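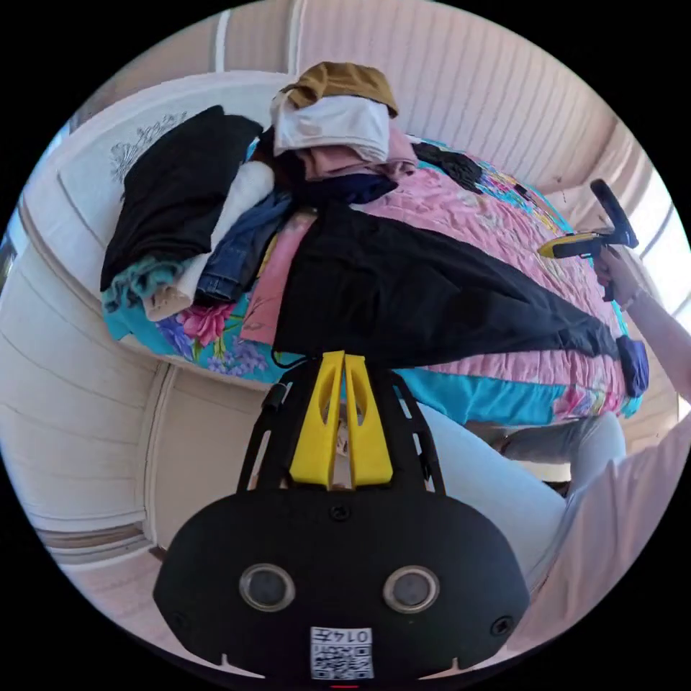 Gefaltete und lose Kleidung auf einem Bett.

Wer die Textilsammlung aufgibt, verlagert die Kosten

Ein Standpunkt von Thiện Đàm, Stiftung Broltemon

Die Stadt Kokau erwägt, die Standplätze für Altkleidercontainer im Stadtgebiet deutlich zu verringern. Die Verwaltung begründet dies mit verschmutzten Stellflächen, gesunkenen Erlösen und dem Rückzug eines gewerblichen Sammlers. Die Stiftung Broltemon hält die Beschreibung der Lage für zutreffend und die daraus gezogene Folgerung für falsch.

Unstreitig ist, dass der Markt für gebrauchte Textilien unter Druck steht. Ein großer Teil der abgegebenen Ware besteht aus Mischgeweben geringer Qualität, die sich weder weiterverkaufen noch mit vertretbarem Aufwand zu neuen Fasern verarbeiten lassen. Die Sammlung trug sich in Kokau lange selbst, weil die gut erhaltenen Stücke den Rest mitfinanzierten. Dieses Verhältnis hat sich umgekehrt. Wer heute einen Container leert, übernimmt zunächst eine Entsorgungspflicht und erst an zweiter Stelle eine Ware.

Daraus folgt aber keineswegs, dass die Sammlung entbehrlich wäre. Wird sie ausgedünnt, gelangen die Textilien in den Restmüll, auf Dachböden und in Kellerabteile oder liegen neben den verbliebenen Containern, deren Überfüllung dann wiederum als Beleg für das Scheitern des Systems angeführt wird. Die Kosten erscheinen an anderer Stelle des Haushalts. Bei der Straßenreinigung sind sie im Übrigen schwerer zuzuordnen als bei der Abfallwirtschaft, was ihre politische Behandlung nicht erleichtert.

In der Anhörung des Umweltausschusses hat Bảo Khương für den Sortierbetrieb Vũ darauf hingewiesen, dass die Qualität der abgegebenen Ware in hohem Maße von der Art der Abgabe abhängt. Kleidung, die sauber und trocken in verschlossenen Beuteln übergeben wird, lässt sich sortieren. Feuchte Ware verdirbt häufig den übrigen Inhalt eines Behälters. Die Stiftung leitet daraus die Forderung ab, den Annahmestellen mit Personal Vorrang einzuräumen und die unbeaufsichtigten Container auf gut einsehbare Plätze zu verlegen. Eine ersatzlose Streichung lässt sich mit diesem Befund nicht rechtfertigen.

Zu wenig Beachtung findet bislang die Entscheidung, die jeder Abgabe vorausgeht. Sie fällt im privaten Haushalt, meist beim Umzug, nach einem Todesfall oder beim Wechsel der Jahreszeit. Was behalten, was geändert, was weitergegeben wird, hängt von Kenntnissen ab, die früher in vielen Familien und Schulen vermittelt wurden: Stoffe erkennen, eine Naht beurteilen, einen Saum auslassen. Trí Phan, der die Nähwerkstatt am Closby-Platz leitet, berichtet, dass viele Besucherinnen und Besucher Kleidungsstücke für unbrauchbar halten, denen lediglich ein Reißverschluss fehlt. Eine Stadt, die Abfälle vermeiden will, sollte an diesem Punkt ansetzen.
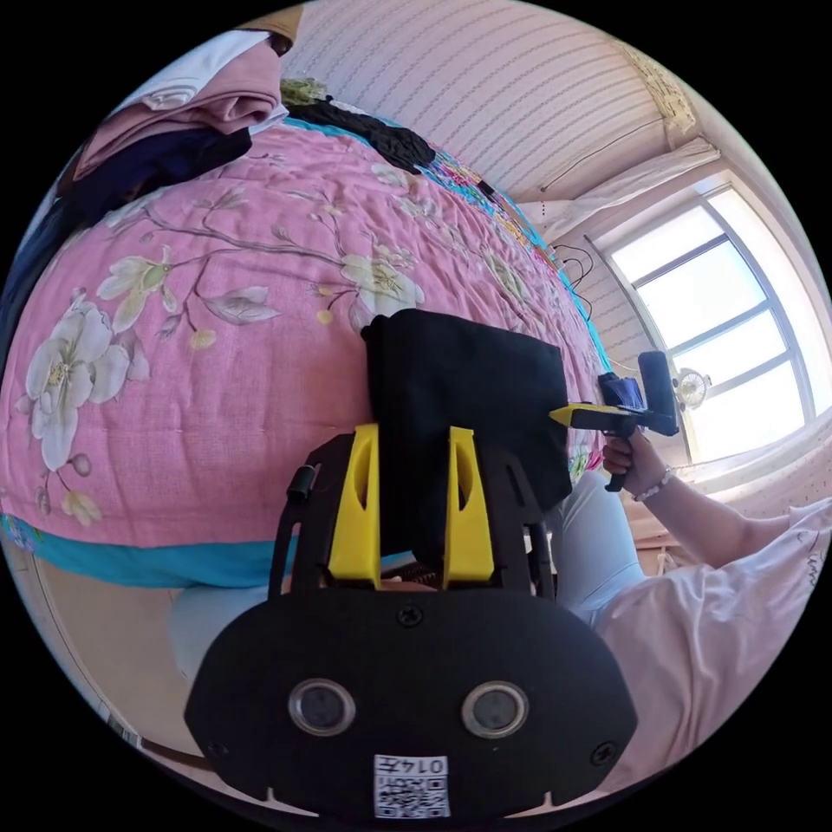

Diese Seite wurde zuletzt geändert: Oktober

Die Werkstatt wird derzeit an zwei Nachmittagen geöffnet. Im vergangenen Förderjahr wurden dort über 300 Kleidungsstücke instand gesetzt. Gemessen an der Menge, die in Kokau anfällt, ist das wenig, und die Stiftung wird nicht behaupten, Reparatur könne die Sammlung ersetzen. Sie mindert jedoch den Zustrom und schärft das Urteil darüber, was in den Container gehört. Die dafür eingesetzten Mittel sind bescheiden und wurden gleichwohl in den letzten Haushaltsberatungen zur Disposition gestellt.

Gegen eine kommunale Verantwortung wird eingewandt, die Hersteller müssten für ihre Erzeugnisse einstehen. Toàn Trương hat diese Auffassung im Stadtrat mit guten Gründen vertreten. Wir teilen sie im Grundsatz. Eine Herstellerverantwortung, die den Namen verdient, setzt indessen Sammelstrukturen voraus, an die sie anknüpfen kann. Werden die Standplätze jetzt aufgegeben, müssen sie später unter ungünstigeren Bedingungen neu gesucht werden, und geeignete Flächen sind in den dicht bebauten Vierteln bereits heute kaum zu finden.

Die Stiftung richtet daher zwei Empfehlungen an den Stadtrat. Die Zahl der Standplätze ist zu erhalten, bis eine verlässliche Regelung der Herstellerbeiträge vorliegt. Zudem ist die Nähwerkstatt in die Abfallberatung einzugliedern und aus deren Ansatz zu finanzieren, damit sie nicht länger als freiwillige Kulturleistung behandelt wird.

Chiến Mạch hat als Vertreter der Verwaltung zugesagt, die Kosten der Straßenreinigung an den Containerstandorten gesondert auszuweisen. Wir begrüßen diese Zusage und bitten darum, die Aufstellung vor der Beschlussfassung öffentlich zugänglich zu machen. Stellungnahmen zu diesem Beitrag nimmt die Geschäftsstelle der Stiftung schriftlich entgegen.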